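**Review: Trikano hand-held gripper, seen at the Zunstead open day**

Zunstead opened its home-automation program to visitors in February, and the hand-held gripper from Trikano was the main item on view. The demonstration was led by Ama Abubakari and lasted 90 minutes. This review covers the tool as it was shown and as visitors were allowed to handle it.

The session dealt with household textiles. Staff worked with the tool in a furnished bedroom, folding trousers and other garments on the bed, and visitors followed from the doorway in groups of six. Each operator's movements are recorded and later used to train a folding arm.
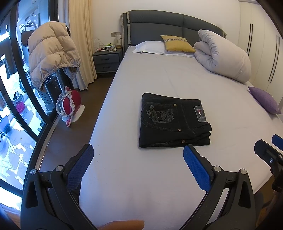
Denim proved the hardest material of the day. The waistband is thick, the layers slide over one another, and a careless grip pulls the whole stack open. Pascal Marty, who answered technical questions, stated that new operators practice on jeans for 2 hours before their recordings are kept.

The jaws open and close smoothly, and the textured pads held cotton and denim well in the trials we attended. The handle is less satisfactory. It suits a large hand, and more than 40 minutes of continuous use left our reviewer with a sore wrist - a lighter grip would be welcome.

The printed guide is clear on charging and cleaning but says little about replacing worn pads. Spare pads must be ordered directly from Trikano.

We recommend the tool for teaching laboratories with trained staff. Smaller groups should request a trial period before purchase.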